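Mobile Devices | Lecture Notes | Week 6

Print this page | E-mail to a friend

Posted 22 December 2023 by the course coordinator

Phone finishes and colour: how a handset gets its look

These notes go with the second half of the lecture. Read them before the tutorial and bring your marked-up copy of the Senov case.

1. Where the colour sits

On a metal phone the colour is usually in the surface of the metal. The aluminium back is anodised, which grows a thin oxide layer full of tiny pores, and the dye goes into those pores before they are sealed. On a glass phone the colour is nearly always on the inside face of the glass, as a film or a printed ink. On a plastic phone it can be mixed through the plastic itself, so a scratch shows the same colour underneath.

That difference matters for wear. A chip in an anodised edge shows bare silver metal. A scratch in a glass back leaves the colour alone but catches the light.

2. The Senov case

Senov planned its mid-range handset in two finishes, a black and a dark green. Grindwood supplied the dyed backs and Stutano did the assembly. The first lot of 1,000 green backs was checked against the master sample and 752 passed. The rest were a visible shade off, mostly too yellow, and were stripped and used for black.

Black hides variation well, so it is often the fallback. It also explains why a new phone may be easy to find in black and hard to find in anything else for the first month or so.
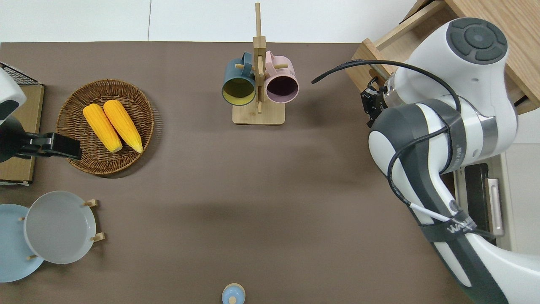 Colour has to be judged under controlled light and against a neutral grey background. A sample that matches under a shop's cool white lighting may not match in daylight. The term for this is metamerism and it will be on the test. The surface underneath counts as well. Put a green back on a brown tabletop like the one in the photo and it will look greener than it does on grey, and pale wood such as the open drawer's will shift it again by a smaller amount. Pacheco's inspection sheet asks for the background to be written down with every reading.

3. Naming and stock

Marketing names are chosen late and often differ between countries. The factory uses a code. When you compare suppliers, work from the code and leave the name out of your table.

Each extra finish adds a separate line of stock. Senov held 300 spare backs per colour for repairs, and the green ones ran out in September.

For the tutorial

Write half a page on whether Senov should have launched with one finish. Use the pass figures from section 2. State any costs you have assumed.

Filed under: Handsets, Materials, Design

Print this page | E-mail to a friend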